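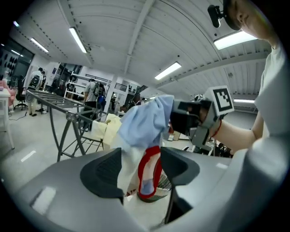 Mamo Linen Service Cart, Model 2295

The Mamo 2295 is a four-wheel cart for moving sheets, towels and clothing between rooms and the laundry. It is built by Hitel and sold through our Brurham warehouse. The frame is welded steel tube with a gray powder coat finish. The bag hangs from the top rail on snaps and comes off for washing.

Most buyers are small hotels, care homes and coin laundries. The cart fits through a standard 32 inch door and turns in its own length. With the bag removed it folds flat and stands against a wall.

Specifications
Frame: welded steel tube, powder coated
Bag: polyester, machine washable, drawstring top
Casters: 4 inch, non-marking, two with brakes
Handle height: 38 inches
Lid: optional, sold separately
Assembly: casters and handle only, tools included

Loading
Keep the load level with the top rail. Wet towels weigh a good deal more than dry ones, so a bag full of wet towels should be moved in two trips. Do not stand on the lower shelf or use the cart to carry people.

Bag care
Wash warm and hang to dry. Do not bleach. High dryer heat shrinks the hem and makes the snaps hard to close. Replacement bags come in white, navy and green and are listed under part number 1560. Bags from the older Foltari cart have a different snap spacing and will not fit.

Casters
Wipe thread and lint off the axles once a month. If a wheel pulls to one side, check the stem nut first. A loose nut is the usual cause. Caster sets are sold in fours.

Shipping and returns
Carts ship in one box by ground freight. Unused carts can be returned within 30 days in the original box. Bags that have been washed cannot be returned. The frame is covered for two years against broken welds. Casters and bags are covered for 90 days.

For quantity pricing, contact Merle Pryor at the Brurham sales desk.

Page updated 2021-07-26

2 comments | 4 shares

Related items
Mamo Cart Lid
Replacement Bag 1560
Foltari Folding Hamper Stand
Hitel Caster Set
Wall Hook for Folded Carts

Contact | Shipping | Returns | Back to top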